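### 3. Drainage load at the downspout outlet

Discharge at the foot of the downspout was measured on the two Plasham test walls described by Liyanage and Kodikara. Each wall carries one run of half-round aluminium gutter, sloped toward a single outlet at 3 mm per metre. Water was supplied from a header tank, and flow was held steady for five minutes before each reading. The full series comprised 1,338 readings, taken between July and the end of the following season.

Outlets fitted with the Skolline strainer lost capacity as leaf litter built up on the upstream side. The loss was small at low flow — within the error of the meter — and grew steadily once the water level passed the rim of the strainer. Open outlets showed no such trend, but two of them blocked completely at the first elbow.
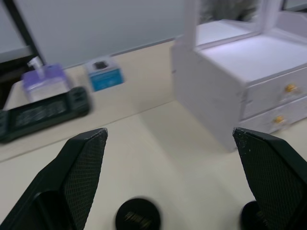 **Figure 3.** Gripper fingers, open, over a cream-coloured tabletop.

Does a larger downspout make up for a partly blocked strainer?

Only at low flow. Once litter covers the strainer, the opening left at the outlet sets the discharge, and the wider pipe below it runs part full.

Readings from the second wall were corrected for a slight fall in header pressure, following the method of Iwasaki and Berhe. The correction changed individual values by up to 2 per cent and did not alter the ranking of the outlets. Splash loss at the gutter lip was not measured and is treated as zero in the analysis that follows.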